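Kitchen > Clever Kit > Can a robot do the chores yet?

Every few weeks somebody writes in to ask if they should hold off buying a new peeler until the robots arrive. I've been wondering myself, so I spent a morning at Mulcombe with Ánh Hà, who teaches a pair of arms to put the shopping away (she calls hers Tiêu, and talks to it as you would a slow puppy!).

So, what can they manage? Picking up one thing and putting it in another, mostly. Fruit into a basket is the classic. It sounds like nothing until you watch it done, because anything roundish rolls off the moment a finger nudges it, and a soft one bruises if the grip is set for a tin of beans. Ánh's had 2000 goes at it and still reckons on picking things up off the floor.

Wiping down is further off. Tiêu will push a cloth along a worktop quite happily, but it can't tell a crumb from a scratch and goes over both the same. Peeling, forget it. Folding tea towels, yes, if you've got 8 minutes to spare per towel and aren't fussy about corners.

What I did bring home were a few habits that help people too:

Put a board down before you sort your fruit and veg. Small things show up better against plain wood and you aren't chasing them over a shiny top.

Keep the basket at the back corner, on the same side every time. I moved mine and stopped knocking it with my elbow.

Leave a bit of room round each piece. Fingers need space, whoever's they are.

Pull the board well back from the edge if you've got little ones about.

As for buying one, the Livlow arm was 2499 when I looked and the smaller Plaruten 1269, and neither comes with anybody to set it up. I'd sooner have a dishwasher that reaches the top rack. Ánh says to ask her again in August, when she's trying it on eggs, and I've promised to bring the eggs and an old apron.
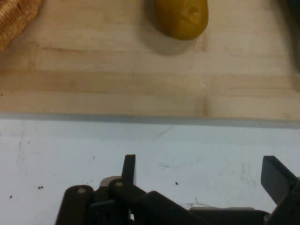
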